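Movie Night at Home: What Works at Our House

Posted in: Living Room, Kitchen, Storage

I have been running a family movie night since my oldest was small enough to sleep through the second half, and I've picked up a lot of little tricks along the way. Most of them are about popcorn, I admit. The rest are about discs, blankets and the never-ending fight with the sun coming through our living room window. Take what you like!

Popcorn first

I gave up on microwave bags a while ago and went back to a heavy pot with a lid. Put in enough oil to coat the bottom, drop in three kernels, put the lid on and wait. When all three have popped, pour in the rest in a single layer, take the pot off the heat and count slowly to 30. Then back on it goes. The whole batch gets warm together that way and you end up with far fewer of those hard ones at the bottom of the bowl.

Keep the lid open just a crack while it pops. Steam that can't get out makes chewy popcorn, and no amount of butter will rescue it (I have tried).

For butter, melt it gently and spoon off the foam before you pour. Drizzle half, toss, drizzle the other half. If you dump it all on top the first person in gets everything and the last person gets packing peanuts.

Salt: grind it fine. I run regular salt through an old coffee grinder and keep it in a shaker with a few grains of rice. Regular table salt slides right off and you find it later on the couch.

Store your kernels in a jar with a tight lid, and not in the fridge. They need the little bit of moisture inside them to pop. If a jar has gone sad on you, add a teaspoon of water, shake it, and leave it a couple of days before trying again.

Getting the room dark

Our TV faces a west window, so in April at six in the evening you can't see a thing on the screen. Real blackout curtains are great but I didn't want them up all day. What I did instead was buy a cheap blackout liner, cut it a bit bigger than the window, and sew flat magnets into the hem. Matching metal strips went on the window trim with mounting tape. It goes up in under a minute and rolls away behind the bookcase.

Don't go all the way to pitch black, though. A small lamp behind the TV, pointed at the wall, is so much easier on the eyes, and people can find their cups. Go for a dim bulb with no color tint if you can, otherwise every old black-and-white picture looks faintly orange.

Hearing the dialogue

If you're always turning the volume up for the talking and down for the explosions, look in the sound menu for something called night mode or dialogue boost before you spend any money. Ours was buried three menus deep. Also look at what's in front of your speakers! My neighbor Gilberto Cáceres had a basket of throws parked right against his sound bar and was ready to take the thing back to the store.

A rug helps too. We had bare floors and everything echoed. One thick rug between the couch and the TV and I stopped needing subtitles, mostly.

Looking after your discs

Yes, we still have discs. I have 97 of them and I'm not sorry. Half of the old sports movies my husband loves come and go from the streaming places, and a disc on the shelf doesn't go anywhere.

To clean one, hold it by the edges and wipe with a soft, barely damp cloth, going straight from the center hole out to the rim. Never in circles. A scratch that runs along the track is much worse than one that crosses it. A drop of plain dish soap takes off fingerprints, then rinse and pat dry. No paper towels and no window cleaner, please.

If a movie freezes in the same place every time, clean the disc. If every movie freezes in a different place, it's probably the player, and a can of air around the tray might be all it wants.

Store them standing up like books, away from the heater. I write the title on a strip of removable tape and stick it to the spine when the case is a replacement. And I keep a loan list taped inside the cabinet door, just a name and a title in pencil. My brother-in-law Rigoberto is on it for the same boxing picture twice.

Seating and blankets

Floor cushions take over a house if you let them. I stuff ours with the spare bedding: one zippered cover, one folded comforter inside, done. When company stays over, the bedding comes out and the cushions go flat in a drawer.

I roll the throws instead of folding them and stand them up in a crate. Kids can put a rolled blanket back. They can't put a folded one back, at least mine can't.

Spills

Soda on the couch: blot, don't rub, then cool water with a tiny bit of dish soap, then plain water, then blot again. Test it somewhere hidden first. Butter on fabric wants cornstarch. Cover the spot, leave it for 20 minutes, brush it off and see if it needs a second go before you wash. Chocolate should be left to harden, then scraped with the back of a spoon.

For cup rings on the coffee table I keep a big tray there for the whole evening. All drinks live on the tray. It goes to the kitchen in one trip when the credits roll.

Picking the movie

This used to take us longer than the movie. Now everybody writes one title on a slip, the slips go in the empty popcorn bowl, and whoever picked last time draws. You get five minutes to grumble and then it starts. We also check the running time before we begin, and anything over two hours gets a planned break in the middle for refills.

One more popcorn thing I forgot: leftovers keep fine overnight in a tin with a tight lid. A few minutes spread on a baking sheet in a low oven and they crisp right up. My kids eat it for breakfast if I don't hide it.

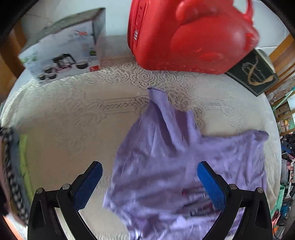 Nidia Mamani
Home & Kitchen Columnist, Faltlow

Nidia writes about cooking, cleaning and storage for busy households. She lives in Sidimmont with her husband and kids, and would love to hear how you do your popcorn.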